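Flenater H3 Two-Finger Gripper

Parallel-linkage gripper for hand-held teaching and arm-mounted operation
Product data and application notes. Revised May 4, 2025

The H3 is a two-finger gripper for light bench work: picking, placing, turning and handing over small goods. The same finger and linkage set is used on the hand-held teaching grip and on the arm-mounted unit. Tasks recorded by hand can be replayed on the arm without changing the finger geometry.

Intended use

Packing benches, kitting stations, returns desks and light assembly. Not for food contact, washdown areas or loads with sharp edges. Maximum object weight is 700 g with standard pads.

Construction

Fingers and linkage arms are dark green plastic. Pivot points run in brass-colored bushings pressed into the arms. Pads are a soft, replaceable layer on the inner face of each fingertip and are treated as a wear part. Fingertips can be removed for pad service without opening the linkage.
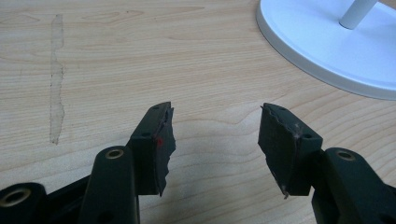
H3 fingertips with used pads, no object in the grip.

Pad wear

Pads tear at the edges before they lose thickness. A ragged edge does not by itself affect grip on boxes or bottles, but thin items such as cards and flat pouches start to slip earlier. Lint and debris on the pad face have a similar effect and should be removed with a dry brush. Do not use solvent. Replace pads in pairs — a new pad facing an old one closes off center.

At the Skotel returns center, where the H3 has been in use since June, pads were logged over 3,968 cycles before the first pair was changed. Cartons were the main load. Expect shorter life with textured or abrasive goods.

Changes to bench work

The Skotel installation covers three benches. Before it, each operator unpacked, sorted and repacked by hand for a full shift. The arm now does the repeat transfers from tray to carton. Operators keep inspection, exceptions and anything soft or tangled.

Two duties were added. One is teaching: an operator runs a new item with the hand-held grip for 60 demonstrations, which the site normally fits into one morning. The other is a pad and pivot check at shift start. Kristine Villanueva, bench lead, assigned both to the existing crew and rotates them. Davoud Kiani reports that teaching took more wrist effort than expected with the first grip; the current handle is shorter and sits closer to the linkage.

Line speed is set by the bench, not by the arm controller. Operators can pause a station without calling a supervisor.

Supplied parts

Finger pair, linkage set, hand grip, arm flange, one spare pad pair, fastening screws, hex key.

Orders and service

Spare pads and bushings ship from Floltex. For flange drawings or load questions, contact Marin Vidmar, applications desk, Flenater.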